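Home | Diary | Galleries | Newborns | Weddings | Say hello

We use cookies to keep this site running. By staying on the page you agree to this.

Well, I'm finally sitting down with a cup of tea at half past nine, and my feet are telling me all about it! Today was the Gallagher family, out in Ukville, and I've been looking forward to it since April. Bernadette booked me back when she was barely showing, and now there's a whole little person named Obi who sneezes like a kitten.

He did not want to sleep. We tried the wrap, the white noise, the rocking, the other wrap (the mustard one I bought from Liltlow and swore I wouldn't use on everybody, and now I use it on everybody). Wide awake the entire first hour, staring at the window like he had a train to catch. So I gave up on the curled-up poses and just shot him looking at his mom – and those are the ones I love most, wouldn't you know.
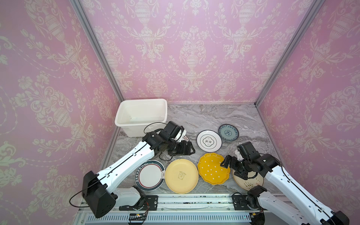 How long do I keep going when a baby won't settle? As long as the parents are still enjoying themselves, and then we stop for a feed and see where we are.

Obi took his feed and went down at last, right when big sister came home from preschool at full volume. She's 2, and she wanted to hold him, and then she very much didn't, and then she did again. I got one of her kissing his ear. Bernadette teared up, I teared up, the dog left the room.

I shot 874 pictures (I know, I know) and got it down to 426 on the first pass tonight before my eyes went funny. Dace Laur keeps telling me to cull in the morning when I'm fresh, and she's right, but I can never wait. I always want to peek!

Tomorrow I need to wash every blanket I own, call Jairo about the album covers, and find my spare battery, last seen in the diaper bag of a family that isn't mine. Then it's Embla's maternity session by the lake in the evening, if the rain holds off.

Sign up for the newsletter and hear first when new session dates open.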